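From: Oisín Quinlan
To: Stonport Lodgings list
Date: 3 June 2000
Subject: Re: Linen deliveries and the new cleaning rota

Donal Brennan wrote:
> Moynihan want to drop the linen once a week from now on, and they
> say the minimum order goes up to 50 sheets. I can't store that many
> at Volach. Is anyone near me willing to split a delivery? Also, has
> anybody settled what to pay for a changeover?

Donal,

I had the same letter. I rang their office and the minimum is per address, so two houses can share one if a single name goes on the account. I have a dry cupboard under the stairs and could take the lot, if you can collect yours in the mornings. My usual order is six beds' worth, a bit more in the summer.

The account number on the old invoices ends in 93. Quote that one when you ring, as they still have my previous address under the other.

On pay, I went over to a flat rate per room last November and have had no complaints. Before that I paid by the hour and the sums never matched the rota. The flat rate covers the bed, the surfaces and the glasses. Ovens and windows are extra and I agree those beforehand.
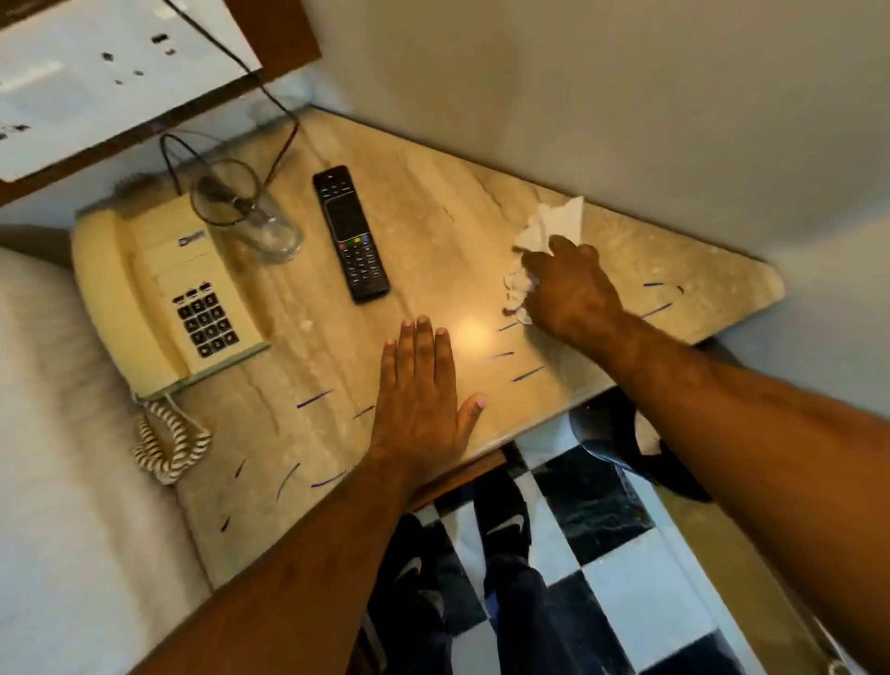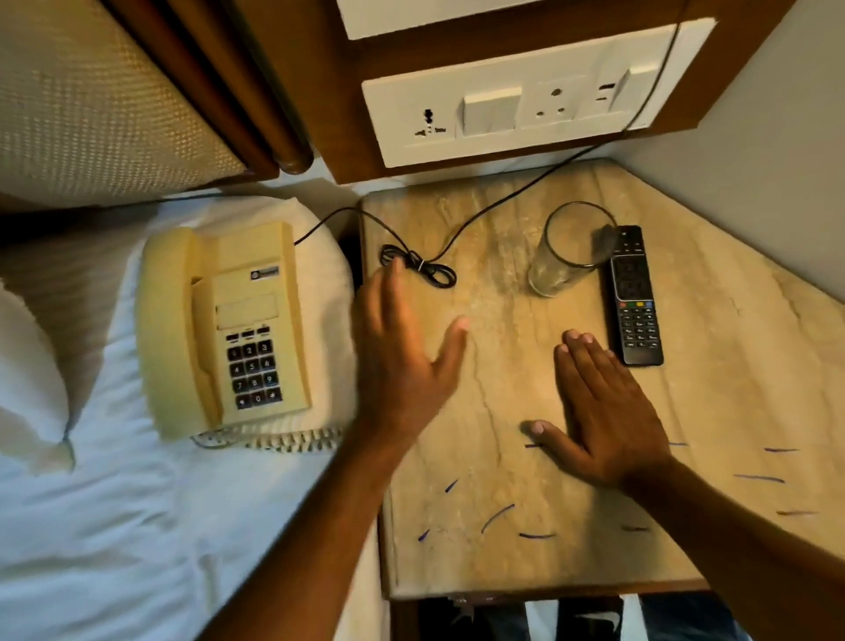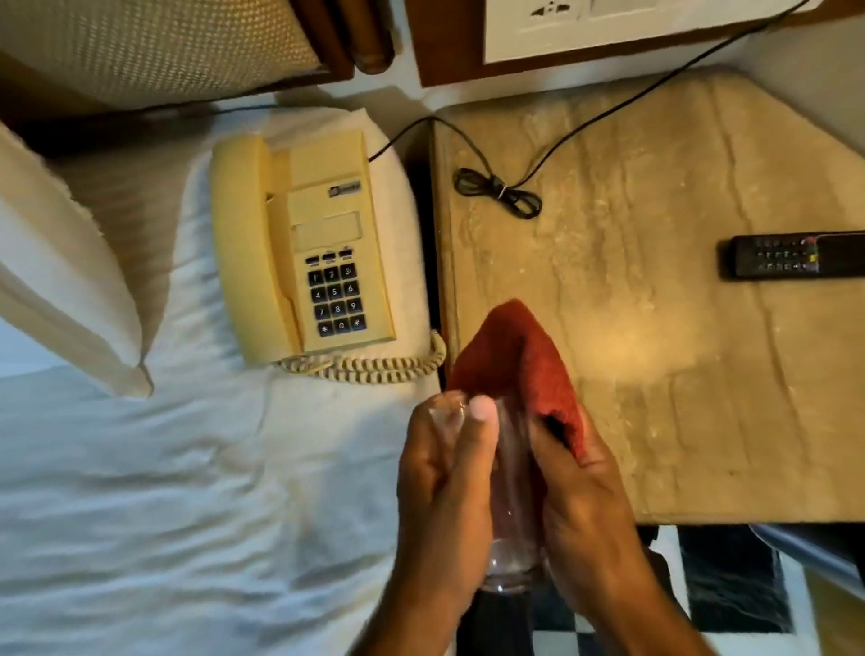
Bedside table twice, then a glass being wiped with a red towel.

The Wikville houses pay a little more than I do, but they expect the washing done on site. If you keep using Moynihan I would not go that high. Put the rate in writing either way, and say who pays for lost pillowcases – I was caught out by that one.

Let me know about the cupboard before the next order goes in. The phone is better than the list for that, 1383 as before, and leave a message if I'm out.

Oisín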